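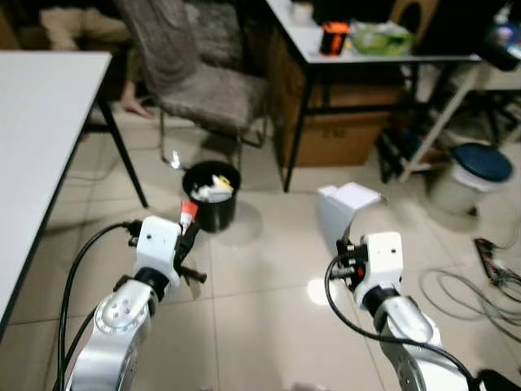 Damasceno nature center to stay closed until January after flood

The flood that swept through the Damasceno Nature Center last month was caused by a failed valve on a city water main, according to a report released Aug 2, 2025.

Water from the main filled the lower floor overnight and knocked out the electrical room that runs the pumps and heaters for the center's tanks. Of the 1,196 animals housed on that floor, most of them freshwater fish, only 7 were found alive the next morning. The upper floor, where the birds and small mammals are kept, stayed dry, and no animals there were harmed.

Director Grethe Vestergaard said the staff had been waiting for the report before making any decisions about the building.

"We needed to know if the fault was ours," she said. "Our own plumbing had been inspected in the spring and passed. We were fairly sure, but fairly sure doesn't help you with an insurance company."

The report says the valve, on Sisaston Street just uphill from the center, had corroded on the inside and gave way under normal pressure. Water ran down the service alley and entered through a loading door. A floor drain inside the door was working but could not keep up with the flow.

The city has accepted the finding. In a written statement, the water department said it has replaced the valve and one other of the same age farther along the street, and will check the rest of the line before winter.

The center's alarm did go off, but it was tied to the same electrical room and stopped sounding after 2 minutes. A night guard at the boatyard next door heard it and called the fire department when he saw water coming down the alley. Crews shut off the main and began pumping before sunrise.

The survivors were five painted turtles, a bullfrog and a snapping turtle that has been at the center for most of its 36 years. They were taken to the animal hospital in Clititz and are expected to remain there until new tanks are ready. Vestergaard said all of them are eating.

Among the losses were the native trout that the center raises each year for release into the upper river. The spring release had already taken place, but the breeding stock is gone. A hatchery upstate has offered eggs to restart the program — enough for one small release next year if the tanks can be up and running in time.

Repairs will be handled by Fostura, the contractor that built the center's bird hall. Plans call for moving the electrical equipment upstairs, raising the loading door and putting the alarm on its own battery. The lower floor will be stripped to the concrete first. The company has told the center to expect the work to run through the end of the year, with a reopening in January.

The upper floor will remain closed during that time as well. Both floors share one entrance and one stairway, and the fire marshal will not allow the public in while the stairs are being used by work crews.

School visits that had been booked for the fall are being moved to classrooms where possible. A total of 3,536 students came through the building last school year, and teachers who had reserved dates should hear from the education office within the next few weeks. There will be no charge for the classroom visits.

Annual members will have their memberships extended by the length of the closure and do not need to call. People holding day tickets can ask for a refund by mail or keep them for use after the reopening.

The center is not taking donated fish or turtles. Vestergaard said several families had left pets at the front gate, and she asked that people stop doing so — the building has no place to keep them at present.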